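Small care for doors inside the house

In our house the doors are the most touched thing, and for many years I did not care for them at all. Now I make the round every April, when it is dry enough to leave the windows open. It takes me one Saturday morning with a coffee in the middle.

Start with the washing. Take warm water with a little washing-up liquid and a soft cloth, well wrung out. Go from the bottom to the top, then the drips do not leave lines on the dirty paint. Around the handle there is always grease from the hands - here I wash two times and dry it with an old towel.

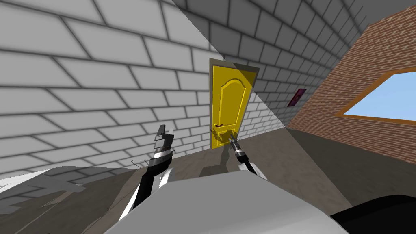
If the handle hangs down a little or feels loose, look first for the small screw on its neck. Ours needed only half a turn with a hex key. Do not force it, the thread is soft.

For squeaking hinges I used cooking oil once, and I regret it. It became sticky and collected dust. Better is a drop of Gresov sewing machine oil on each pin, then open and close the door 4 times and wipe what comes out.

A door that rubs on the floor in wet weather should not be planed at once. Wait until the heating has been on for some weeks and try again. My bathroom door came back by itself.

Small chips in the paint I fill with a thin brush, 2 coats, and between them I leave one night. Keep the rest of the paint in a jam jar and write the name of the room on the lid.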